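Underfoot and Overlooked

Why the striped office carpet deserves a second look, and how one small mill town fell for it

By Marisol Sánchez
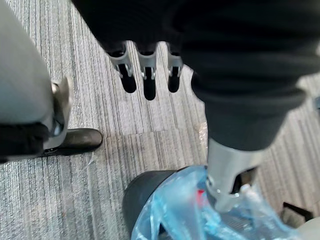 The floor you stopped seeing

Ask people to name the carpet they've spent the most hours on and they will tell you about their grandmother's living room, or the shag in a first apartment. Then you ask where they've worked for the last ten years and there's a long pause. Gray, they say. Maybe it had stripes?

I love that pause. I've been chasing it for most of a year, through showrooms and sample libraries and one very cold warehouse in January, and I've come out of it completely smitten with commercial carpet. I look down everywhere now. Airports are a treat. My dentist has a loop pile in three shades of slate that I think about more than I think about my teeth.

It started with Marta Antoniuk, a pattern designer who has spent her working life on floors that people are supposed to walk across without noticing. She keeps her old samples in shoeboxes, sorted by what she calls mood, and the gray stripes alone fill a whole shelf. Some have a blue thread that only shows when you tip them toward a window. Some look flat until you lay two together and the lines start to hum.

"A stripe is the hardest thing I do," she told me, pulling out one after another. "A flower can be a little bit wrong. If a stripe is wrong, your eye finds it before you've put your bag down."

She once drew 28 versions of a single stripe for a library reading room. I asked to see all of them (I really did want to!) and we laid them out down the hallway of her house and walked back and forth in our socks. Number 19 was the one that got made. I liked 22.

A town that runs on yarn

Marta's stripes are tufted in Orside, a river town with one main street, a good bakery and a mill that has been making floor coverings for as long as anyone there can remember. The mill is called Henik. It used to make bedspreads, and the older buildings still have the high windows that let people check the color of the chenille by daylight.

Tufting is a glorious thing to stand next to. A long row of needles punches yarn through a backing cloth, hooks catch each loop underneath, and a carpet rolls out the other end looking as if it had always existed. The noise gets into your ribs. Florencio Mateos, who runs the second shift, can tell from across the building when a needle has gone dull. He tried to teach me to hear it. I nodded a lot and heard nothing.

What he could teach me was how to read a stripe. Look at the edges. In a cheap one the two colors meet in a clean line and the whole floor feels like notebook paper. In a good one there's a narrow band where the yarns trade places, a loop of this and a loop of that, and your eye slides right over it. Florencio keeps a magnifying glass in his shirt pocket for this and hands it out freely.

The yarn room was my favorite. There are 335 grays on the wall at Henik, each on its own little cone, with names written in pencil on masking tape. Wet Slate. Pigeon. Tuesday. Nobody could remember who had named Tuesday, but it has been in steady use for years and is, I promise you, the right name.

What the stripes are for

Ermelinda Ramalho buys floors for schools and clinics, and she was the one who got me past admiring the stuff and into understanding it. Stripes hide seams. They hide the path from the door to the coffee. Run them the length of a narrow room and the room feels longer, turn them and it feels wider, and if you lay carpet tiles with each one turned a quarter from its neighbor you get a checkerboard that swallows crumbs like magic.

She also talks about sound. Anyone who has moved from a carpeted office to one with a polished concrete floor knows how every chair leg suddenly has an opinion. Ermelinda walked me through a clinic waiting room where she had put down Drarka, a low, dense loop in two grays, and what struck me was how softly people were talking. They weren't trying to. The room just let them.

Her advice for anyone choosing a floor is to take the sample home, drop it by the back door and leave it there for a couple of weeks. Spill on it. Look at it at night with the lamps on. Almost 230 samples have gone through her own mudroom this way, and her dog has slept on every one.

I have a square of number 22 under my desk as I write this. Marta slipped it into my bag on the way out.

We use cookies to remember your preferences and see which stories people read. Accept / Manage settings

Comments

Manaia Partington
I laid carpet tile for years and the quarter turn trick is real. Check the arrows on the back first, though. I once had to lift half a classroom.

stripey_jo
Tuesday is a PERFECT name for a gray. Can you buy it by the cone?

K. Wells
Went and looked at the floor at work after reading. Four colors in it! I've been there since college.

Manaia Partington
@stripey_jo mills sometimes sell leftover cones if you ask nicely. Bring a big bag.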